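How to make a home contents list (the quick way)

Posted May 17, 2021

Right. Contents list. The thing your insurer asks for after the burst pipe and which hardly any house has. Ours didn't, until the renewal letter from Rirwood came and I had to put a figure in a box and realised I'd been guessing it for years. So I did the whole house in bits, evenings mostly, and these are my notes, tidied up a bit. Typing this fast before the school run so bear with me.

You will need

A phone with room on it
A notebook, or a spreadsheet if you like them
Pencil
A shoebox or big envelope for receipts
A tape measure (furniture, rugs)
Decent light

You don't need an app. I tried one called Nukeck for a couple of rooms, fine, quick at barcodes, but it wanted a category for everything and I spent longer picking categories than writing things down. Went back to a spreadsheet. If you get on with that sort of thing, use it, just make sure it lets you export the lot.

Before you start

Dig out the policy. Not the letter, the actual booklet. Find these and write them on page one of the notebook:

Total contents sum
Single item limit
Excess
What counts as a valuable
Whether it's new for old

Mine said single item limit £1,000 and excess £100. Yours will be different so don't copy mine. Anything over the single item limit usually has to be named on the policy, and if it isn't named you may only get the limit back, however much it cost. Worth ten minutes with a cup of tea.

Also check what's contents and what's buildings. Rule I was given years ago, turn the house upside down, whatever falls out is contents. Works mostly. Carpets are the odd one, check the booklet.

Step 1. Pick the room order

Start with the easy one. Spare room, hall, bathroom. Kitchen and loft last as they're awful. Do not start with the loft.

One room per evening is plenty. Big rooms, two. I tried to do the living room and the kitchen in one go and got cross and missed a whole cupboard.

Step 2. Video first

Stand in the doorway, film slowly, left to right, all the way round. Then open every cupboard and drawer and film inside. Talk while you do it. "Mixer, bought when we moved in, works." You'll feel daft. Carry on. The video is your back up for anything you forget to write down, and it picks up all sorts in the background.

Keep it to one clip per room and rename the clip straight away. KITCHEN, LOFT, whatever. I left mine as a string of numbers and had to watch them all again in August when I added the shed.

Step 3. Write it down

Columns I ended up with:

Room
Item
Make and model
Bought (year will do)
Paid
Cost to replace now
Photo? Y/N
Receipt? Y/N

Cheap things go in as a lump. "Saucepans", "Bedding", "Kids books". Anything you'd be annoyed to lose gets its own line. My list is 366 lines for a three bed semi, and that's with lumping. Clothes I did by type, coats, shoes, suits, and multiplied. It comes to far more than you think, clothes. Go and look in the wardrobe and price up just the shoes.

Serial numbers: telly, laptop, camera, bikes, power tools. Photograph the sticker and don't bother copying it out. The bike one is usually underneath so turn it over.

Step 4. Small valuables

Do these seperately, sitting down, on a different day. They take ages and they matter most. Jewellery, watches, medals, coins, the good pen. Get it all out in one place and work from one side to the other, one piece at a time, photograph it, write it, put it away before you touch the next.
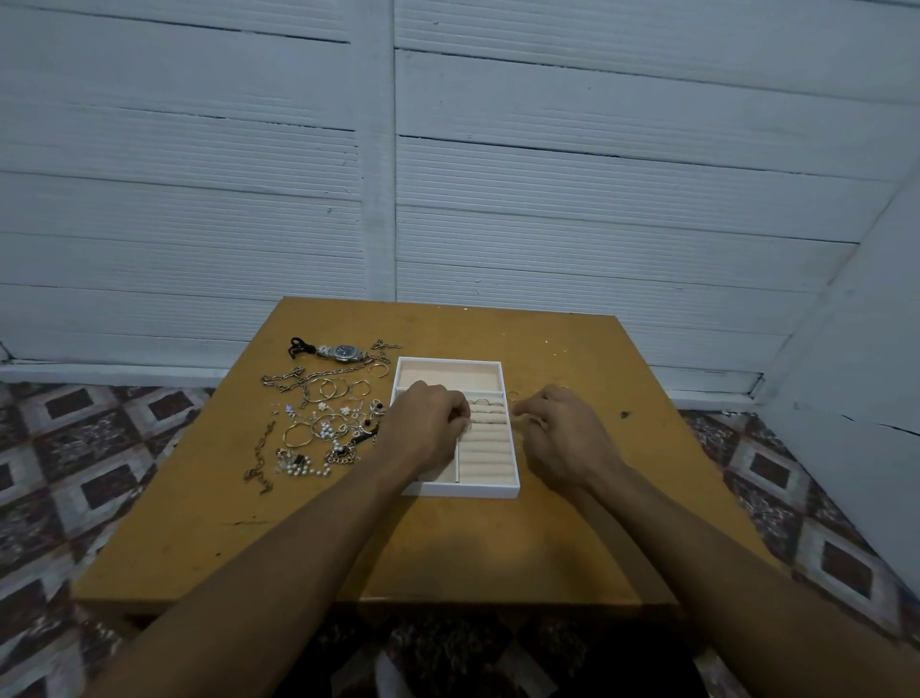
Insurers tend to put jewellery under its own limit, a set amount for all your valuables together, so add the pieces up as you go and keep the running total at the foot of the page. For each one put down the metal, the stones if any, the size, any marks inside, and where it came from. Rings are fiddly. Pinch a thin one between thumb and finger and turn it slowly to the light to find a hallmark. A magnifier helps, so does the phone camera zoomed in. I do it over a tray with a velvet lining, something with sides, then if you drop one it lands soft and doesn't roll off the table and under the radiator. Tray compartments are handy too, leave one empty and move things into it as they're done. If you can't read the mark write "mark, not legible" and move on, that's a job for the jeweller.

Photos of jewellery. Plain background, no flash, daylight from a window. One of the whole piece, one close up of the mark, one next to a ruler. If you've got an old snap of somebody wearing it at a wedding or whatever, pop that in the file as well, it's good proof that you owned it.

Step 5. Valuations

Most things you can price yourself. Look up what the same thing costs new, today, in an ordinary shop. Not the sale price. Not what you'd get for it second hand, unless your policy says that's what it pays.

For the rest get it in writing. I took three pieces to Gostley & Son, who did them while I went for a sandwich, and one ring came back at £676 when I'd had it down as next to nothing. Under the limit so no need to name it, but it shifted the total. Ask before you go:

Is it an insurance valuation (replacement) or a sale one
What do they charge, per item or by the hour
Will you get photos and a proper description
Do they keep the pieces overnight

That first one catches people out. A sale valuation comes out a lot lower and it's no use for this.

Pictures, clocks, antiques, same idea, diffrent shop. Local auction houses sometimes have a free day but they're thinking about sale prices, so ask.

Step 6. Receipts

Shoebox. Everything in. Then photograph each one, as till receipts fade, some of mine were blank already. Search your email for "order confirmation" and save those as files, room by room. Bank statements will do for big things if the receipt is long gone. Manuals and guarantees count as well, keep the front page and bin the rest if you're short of space.

Don't fret about gaps. A photo and a sensible price is miles better than nothing.

Step 7. Add it up

Total each room, then the lot. Compare with the sum on the policy. If you're under what it says, you might be overpaying. If you're over, ring them. Being underinsured can mean they cut the whole claim down, including the bit you lost. So a small claim for one carpet can come back short because the total for the house was wrong.

Ours was well under. Premium went up a little when I changed it. Less than I'd feared.

Step 8. Put copies somewhere else

List on the laptop, laptop gets nicked, no list. So:

One copy online (cloud, or just email it to yourself)
One on a memory stick at a relative's house
One on paper if you like paper

Don't leave the paper one lying about, it's a shopping list for burglars. And don't write on it where things are hidden. I'd put "jewellery, back of airing cupboard" in the room column without thinking. Took that out quick.

Keeping it going

Once a year, when the renewal turns up. Walk round with the list, cross off what's gone, add what's new. Half an hour if you've kept up. In between, anything new over the price of a decent pair of boots, take a photo of it and the receipt on the day and chuck both in a folder called NEW. After Christmas and birthdays as well.

Things people miss (I missed most of them)

Curtains and blinds
Lamps and light shades
Garden tools, mower, barbecue
Garden furniture, and check if it's covered outdoors
What's in the freezer
Spectacles
Musical instruments
School kit
Christmas decorations
Anything lent out
Anything in the car
Work laptop, which is probably your employers to insure, but ask

Quick questions I got asked after the last one of these

Do I need it if I rent? Yes, landlord's policy won't cover your stuff. Shorter list that's all.

Shared house? Do your own room, plus whatever in the kitchen is yours. Put initials in the room column.

What about things in storage? Separate list. Check whether your home policy covers it there at all, plenty don't, and the storage firm will want to sell you theirs.

How exact on price? Near enough for ordinary things. Exact for anything named on the policy.

Can I just do the video and skip the writing? Better than nothing. But you'd still have to do the adding up, and it's a lot harder from a film with you muttering over the top of it.

Shed list to follow when I've found the other padlock key.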